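Bare-root season at Zavala opens in February, when the hedging stock comes out of cold storage. The nursery lifts hornbeam and privet in two grades, 400 and 600 millimeters, and sells both in bundles tied at the collar.

Margit Fjeld, who runs the field rows, plants the shorter grade in heavy clay. Roots are soaked for 2 hours, then set at the old soil line — no deeper. She firms the trench by foot and waters once. Top growth is cut back by a third the same morning.

Mulch goes on last, held clear of the stems.
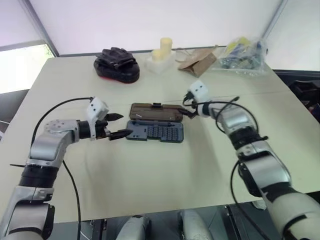 Jucélia Amaral would skip the cut on hornbeam, arguing that it branches well enough without one and that only privet needs the shears in its first year. The Maltville rows were left unpruned.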